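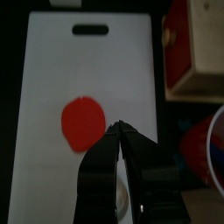 Trustow > Who We Are > About Us

Print this page | E-mail this page

Hi, I'm Mahmoud Ouazzani, and Trustow is my cooking school. It's one long room over the old shoe repair shop in Trarnell, up 17 stairs (there's a freight elevator around back if stairs are a problem, just ring and I'll come down and get you).

I opened the place after 19 years of cooking in other people's restaurants, mostly on the line and mostly on Saturday nights. I liked the work a lot. What I liked even more was showing the new kids how to hold a knife or save a sauce, and at some point my wife said I should quit talking about a school and go rent a room already. So I did!

We teach everyday cooking. Soup, bread, rice that doesn't stick, a decent roast chicken, what to do with the half a cabbage that's been in your fridge since last week. I get asked for sushi and macarons all the time, and there are good people in Chala who teach both, so I send folks there.

Classes are small and everyone cooks. You won't sit on a stool for two hours watching me chop. You get your own spot at the counter and your own board, and at the end we push everything together and eat what we made, even when it's a little burned. Kids' classes run in July and they fill up fast, so write me early if you want in. 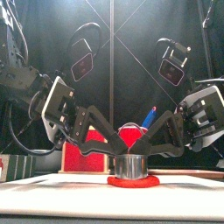 How we got the name

My grandmother kept a little cookbook from a town fair, and somebody had written "trustow" in pencil next to the bean soup. We never did figure out what it meant. A family name, maybe, or a bad spelling of something. The soup was great, so I borrowed the word. It's still the first thing we make in the beginner course, which is 3 evenings long and costs $445 with all the groceries included.

Where the food comes from

Vegetables come from Divow, the growers' co-op out past the bridge, and they drop off whatever looks good that morning. That means I change the menu on you sometimes, sorry in advance. If you have allergies please tell me when you sign up and I'll plan around them.

Come say hello

The door's open Saturday mornings from nine until noon, no class, just coffee and whatever bread I'm testing. Bring questions, or bring the pie crust that keeps going wrong and we'll have a look at it together.

Print this page | E-mail this page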